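Chapter 11
Paying for a Squad

A professional club has two main limits on the players it can employ. The first is the number of places in the squad, which the league sets before the season starts. The second is money. In many team sports the league also fixes a salary cap, the most that a club may spend on wages in one year.

Nerden and Zerkside play in the same league and work under the same cap. Each may register 32 players. At the end of last season Zerkside had 2 senior defenders out of contract and enough room under the cap to keep only one of them. The club chose the younger man. The other signed for Nerden on a lower basic wage, with extra payments for each match started.
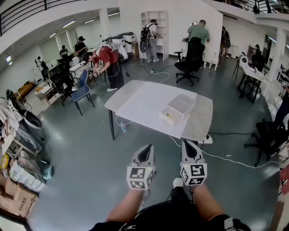 Henok Woldemariam
Lecturer in Sport Management

Decisions like this are made every year, and supporters often judge them by the size of the basic wage alone. A contract has other parts. A signing fee may be paid at once but shared across several seasons when the cap is worked out. A bonus may count only if it is earned. A release clause lets a player leave when another club offers a stated sum.

Timing matters too. A club that waits until December to open talks may find that the player has already listened to other offers. A club that starts early may pay for form that does not last.

In the first section we look at how a cap is calculated. The second follows Baoshan Ding, a winger, through three contracts with Vernanard. Before reading on, find out whether the league you follow has a salary cap, and write down which payments it includes.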